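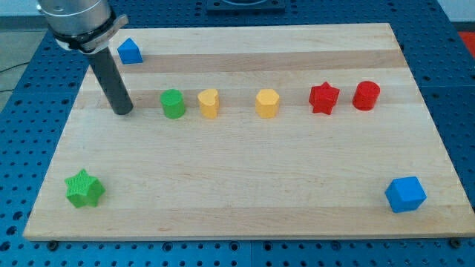

April 20, 2019
By Selma Mujić

So the heating oil bill landed this week and I've been sulking about it ever since. We're on a tank out here (no gas main ever made it up the lane), which means that twice a year I turn into an amateur oil trader, refreshing price pages over breakfast and muttering about pipelines.

My big plan this year was to wait. Prices had dipped a bit in the winter and I was convinced they'd dip again by Easter, so I let the gauge creep down and down while crude went merrily the other way. Brilliant! When I finally cracked and rang Kustatano, the quote had gone up by 21 per cent on my September fill. I said I'd think about it, rang Vemuder, and they were two pence a litre dearer. Back to Kustatano I went, very humble.

Ultan Daly, who lives two doors down and fills up whenever he feels like it, paid £102 less than me for the same amount. He ordered in February without looking at a single chart. He has mentioned this more than once.

I did have a proper read about why it's all gone up, and as far as I can make out it's the usual mix of producers holding back supply and everybody getting nervous. None of which I could have guessed, though I'd have sworn in January that I could.

Anyway, I've now signed up for the monthly payment thing, where they top you up through the year and you pay a flat amount. It feels a bit like giving in, but I'd like my breakfasts back. If any of you are on one of these plans, do tell me whether they let you pause it over the summer – the leaflet is four pages long and doesn't say.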